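Search this site Enter keywords Go

Tips for recording pick-up and sorting work at home

Written for people collecting with the hand-held grippers in their own rooms. Most of it was worked out by Esperanza Boateng and Kai Schmieder while they went through the first batches from the Midley homes. Last changed 9/4/23.

Before you start

Wipe the pads with a barely damp cloth and let them dry. Crumbs and sugar get on them quickly when you work with snacks, and a greasy pad lets packets slide. Check the pivot screws with your fingers. If one turns, tighten it a quarter turn and open and close the gripper a few times. It should move freely without wobbling.

Wipe the lens too. Use a dry glasses cloth, never a shirt.

Pick a surface you can reach all the way across without leaning on it. A bed works if the mattress is fairly firm. On a soft one, things roll toward your knee every time you shift your weight. Pull the cover flat once at the start and then leave it alone. Small wrinkles are fine and we want some of them in the recordings.

Patterned cloth is welcome. The early Albers sets were nearly all done on plain white tables, and the system trained on them did poorly as soon as it met stripes or checks. If you own a patchwork cover, use it for at least one session and a plain sheet for another.

Choosing what to pick up

Use what's in the kitchen. A good mix has something stiff, something that crinkles, something see-through and something soft enough to dent. Sliced bread is worth including because it shows right away whether you are squeezing too hard. Shiny clear packets are hard for the system to find, so put in more than one.

Keep to 14 items or fewer per round. With more than that people start to rush the last few, and rushed grabs are the ones we end up throwing out.

Leave out glass, anything with a sharp lid, and food that is already open. Tape over a torn corner if you still want to use the packet. Medicine and letters with your address on them should be well out of the way.

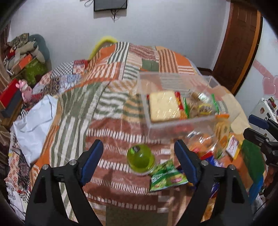
Put the container you are sorting into where both hands can get to it. A clear plastic box is good practice for the system, as the walls are hard to make out and the cloth shows through them. Don't push the box up against your body. Leave it a forearm's length away so the grippers come at it from above and from the side.

Space the items unevenly. Let a few touch and let one or two lie partly over each other, the way groceries land when you empty a bag. Change the layout every round. Turning the same items upside down counts as a change.

Picking up

Move at the speed you would use to set a table for someone who is asleep in the next room. Stop for a moment before closing the pads. Close until the item stops slipping, lift it a hand's width, then travel. If you drop it, carry on and pick it up again from where it fell. Drops followed by a second try are useful and should stay in.

Flat packets come up best by a corner or a raised seam. If a packet lies dead flat, slide it with one gripper until it bunches up against the other. Round tubs should be taken across the widest part. Going for the rim tips them.

Bread: come down on both sides with the pads upright and close very slowly. Up to seven tries on one piece is all right, and after that swap it for a fresh one.

When you use both grippers, give the idle one somewhere to be. Hold it off to the side with the pads open. Resting it on the cloth drags the cover and moves everything else.

Length and breaks

A round should run between two and four minutes. Most people's wrists start to ache before they have done 50 rounds in a day, so split them up. Schmieder does ten, makes tea, and does ten more. Boateng does hers in one go with the radio on, and her rounds after 41 or so are noticeably sloppier, by her own account.

Say nothing that you wouldn't want kept. Sound is removed at Mollis before anyone reviews the recordings, but the removal happens after upload.

Afterward

Empty the box and shake out the cover. Food that has been gripped through its wrapper is fine to eat if the wrapper is whole. Loose bread goes to the compost.

Upload the same evening through the Risine page and write one line with each set: the surface, the container, and anything odd, such as a loose screw or a light that went off. "Bed, striped cover, clear box, left gripper stiff" is plenty. Charge both grippers overnight with the pads open. Stored closed, the pads take on a bend by January and have to be replaced.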